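June | By Gwawr Wynne
Print | E-mail

Closed Terrariums and Water Loss: Report for the Brannigan Science Project

My project looked at how much water a closed terrarium loses compared with an open one. I got the idea from a book in the school library that said a sealed garden can go for months without watering. I wanted to know if that was true with ordinary potting soil and cheap moss.

I set up two containers on the shelf by the east window in the Greno building. Each got 150 grams of damp potting soil, a layer of gravel from the Trimotwood garden store, and one clump of moss. One container had a lid taped down. The other was left open. I weighed both every school morning before first period, on the kitchen scale from the prep room, and wrote the numbers in my notebook. The test ran for 22 days.

The open container lost 23 grams in the first week. By the end the soil was pulling away from the sides and the moss had gone brown at the tips. The closed container lost 2 grams over the whole test. I think most of that was from the tape, which lifted at one corner and had to be pressed back down.

Fog formed inside the closed container on sunny mornings and was mostly gone by lunch. My textbook calls this condensation. Water leaves the soil and the leaves, hits the cooler wall, and runs back down — the same water gets used again.

There were problems. I only had one container of each kind, so I can't say how much was luck. The scale reads in whole grams. I also missed a morning when the building opened late, and left that line blank.

If I did this again I would use three of each and try different shapes. A round container has less wall for the space inside it, and it might fog up differently from a jar with flat sides.

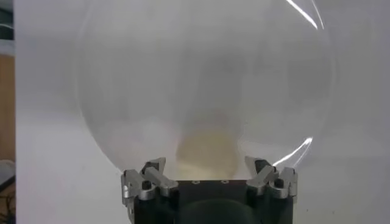

Grolus wrote back that the shape matters less than the seal, and that next time both containers should have the same lid, with holes drilled in one of them, so that air flow is the only thing that changes.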